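Ticket: Product images missing or rotated after media migration
Site: Wandside toy and craft catalogue
Opened: 4 February 2018
Assigned to: Wen-hsiung Peng
Priority: normal
Status: resolved, monitoring

Reported fault

Thumbnails on category pages show the grey placeholder for part of the range. On the product pages themselves the large picture loads, but some portrait shots come out on their side. Fault first reported by the Sutanto office after the media folder was moved from the old host to the Climlow storage volume. Stock, prices and descriptions are not affected.

Environment

Catalogue software: Skaltoron, self-hosted, standard theme with a modified category template.
Image store: Climlow volume, mounted read-write at /media.
Images in library: 3,340 originals, four generated sizes each.
Cache: page cache on, image cache on, both file-based.

Steps to reproduce

1. Open any category page in a private window.
2. Scroll past the first row.
3. Placeholder appears in place of the thumbnail. Clicking through shows the large image.
4. Reload. Same result. Clearing the browser cache makes no difference.

Log

Entry 1
Checked the web server error log. Repeated "file not found" for paths ending in /thumb/. No errors for /large/. Listed the thumb folder on the Climlow volume: nearly 1,000 files fewer than in the large folder. The copy job reported success, so either the files were missing at source or they were dropped without an error being raised.

Entry 2
Compared against the old host, which is still up in read-only mode. The files are present there. All of the missing ones have at least one capital letter in the file name. The old host ignored case in file names. The new volume does not. The copy script built its file list from the database, where names are stored in lower case, and skipped anything it could not match. The large images were copied by a separate job that read the folder directly, and the template falls back to a lower-case link for those.

Entry 3
Wrote a rename pass to put every file name in the thumb folder into lower case. Ran it on a copy first. Two pairs of files collided because the names differed only in case. In both pairs the newer file was the one in use, so the older was moved to /media/old.

Entry 4
Ran the rename pass on the live volume, then the regenerate command from the admin panel. It stopped partway with an out-of-memory error. Raised the PHP memory limit and set the batch size to five. Second run finished without errors.

Entry 5
Placeholders gone on the category pages checked. Uploaded a test file to a hidden product to confirm that new uploads produce all sizes. All sizes written, names in lower case, colours match the original.

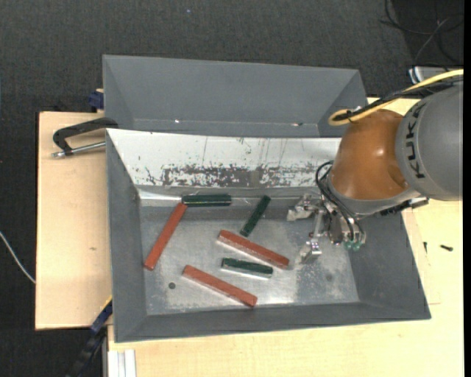 Entry 6
Rotation fault. The affected originals carry an orientation tag and the pixel data is stored sideways. The old host applied the tag when it made the resized copies. The image library on the new server strips the tag without applying it. Landscape shots do not show the fault, which is why it was missed in the first round of checks.

Entry 7
Enabled auto-orient in the image settings. Note that this only applies to images processed after the change. Queued a second regenerate for products with portrait originals. Finished overnight, no errors.

Entry 8
Sutanto office still seeing sideways pictures on two product pages. Page source pointed to the correct files. Cleared the page cache and the image cache on the server and asked them to reload. Correct on their side now.

Cause

Case-sensitive file names on the new volume, combined with a copy script that skipped unmatched files silently. Orientation tags not applied by the new image library.

Changes made

Thumb folder renamed to lower case.
Memory limit raised, regenerate batch size reduced.
Auto-orient enabled.
Upload handler now forces lower-case names.
Copy script changed to stop and report on any unmatched file.

Outstanding

The old host is due to be switched off in September. Do not remove it before the backup of /media has been restored to a test machine and compared. The hidden test product can be deleted when this ticket is closed.

W. Peng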